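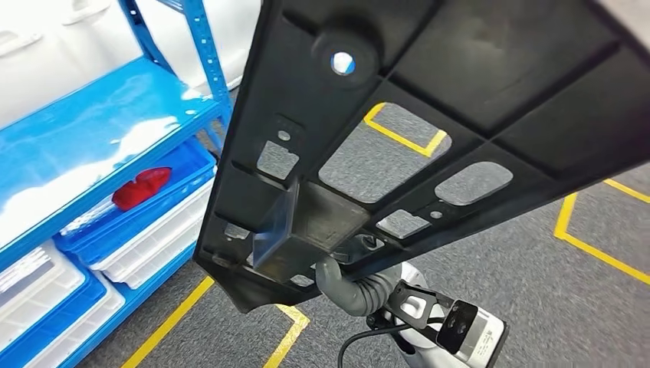 Ribbed underside of a black molded plastic panel with cutouts.

Gurula is a mobile app for giving away, lending and swapping secondhand goods and spare parts within a small area. It was developed by Luvmont, a software company based in Clesstead, and runs on iOS and Android. Listings are shown to users by walking distance, and the app has no payment system of its own. A browser version exists but can only be used to read and search listings.

Background

Luvmont began as a contract developer and made booking and inventory tools for small shops. Gurula grew out of one of these tools, a stock list written for a repair store that wanted to keep track of leftover parts. The store let its customers look at the list, and several asked if they could add things of their own. Luvmont rebuilt the list as a separate app and released it to residents of Clesstead as a test in November.

The test version was limited to 1000 accounts. New users needed an invitation code from an existing user, and each account came with two codes. The limit was lifted the next spring, when the app was opened to other towns. The invitation system was kept for a time in new areas, where it was used to make sure that there were enough listings close together before the app was opened to the public. It was later dropped.

The name has no stated meaning. Early versions were called Luvmont Shelf, and the word "shelf" is still used in the app for a user's set of active listings.

Features

A listing is made up of a title, one to six photos, a short text and a type. The four types are Give, Lend, Swap and Wanted. The app asks for a title after the first photo has been taken, and a listing can be posted with no text at all. Listings run for 30 days and can be renewed once. After that they have to be posted again.

Search results are sorted by walking distance along streets and paths, with the closest listings first. Straight-line distance was used in the first releases. It was replaced after complaints from users who lived near a river or a rail line and were being shown items that were a long way off on foot. The default search area is 2 kilometers and can be made larger or smaller in the settings.

Exact addresses are not shown. Each listing is placed at a random point within 100 meters of the real location, and the point stays the same for as long as the listing is active. Users agree on a pickup spot by message. The message thread closes when both sides mark the item as handed over - or, for loans, when it is marked as returned.

Lend listings have a return date and send reminders to the borrower. A borrower with an overdue item can still read and answer messages but cannot ask for anything new until the lender closes the loan.

Users can also save a part number as a search term. If a matching listing is posted in the search area, the app sends a notification. Part numbers are matched without spaces or hyphens, so that different ways of writing the same number give the same result. This feature is used mostly for appliance and bicycle parts.

Technical details

The iOS and Android apps are built separately and share a common server. Updates usually appear on iOS first. Photos are made smaller on the phone before they are uploaded, and location data stored in the photo file is removed at the same step.

Listings that have already been loaded can be read without a connection. Messages written offline are kept in a queue and sent later. In older versions the queue was lost if the app was closed, and users sometimes believed that a message had been sent when it had not. This was fixed in version 3, which also added a status mark next to each message.

Map data is downloaded by area. A dense city area can take up a fair amount of storage, and the settings screen has an option to delete areas that have not been opened recently.

Business model

Gurula is free for private users and carries no advertising. Income comes from paid accounts for repair shops, reuse centers and similar businesses. A paid account can hold up to 4000 active listings, import a stock list from a spreadsheet and show opening hours on its page. Business listings are marked with a gray label and follow the same distance order as all others. Paying for a higher position is not possible.

Luvmont sold a minority share in the app to Hnatiuk, a company that makes warehouse software. Under the agreement, Hnatiuk supplies the import tool used by business accounts. It has no access to private messages or to the locations of private users.

Moderation

Each new listing is checked automatically against a list of banned goods, which includes medicines, weapons, live animals and opened food. Car seats for children and bicycle helmets were added to the list later. Listings reported by three different users are hidden until they have been reviewed by a person.

Ratings are limited to a single question asked after a handover - whether the item matched the listing. The answers are not shown to other users. An account with several negative answers receives a warning and may then be limited to one active listing at a time.

Reception

Reviews of the app were mostly positive about its simple listing process and its lack of ads. The walking distance order was often named as its most useful feature. Criticism was aimed at the 30-day limit, which some users found too short for items that are rarely asked for, and at the search function, which did not recognize plural forms until version 4.

Users in rural areas reported that the app was of little use to them, as the largest search area did not reach the next village. Luvmont responded by adding a driving distance option, which is turned off by default. Missed pickups are another common complaint. The app lets a user cancel a pickup up to the agreed time, but no penalty is applied to a person who does not show up.

See also

Freecycling
Tool library
Location-based service

Categories: Mobile software | IOS software | Android software | Reuse | Sharing economy

Text may be reused with attribution | Contact | Report an error | Back to top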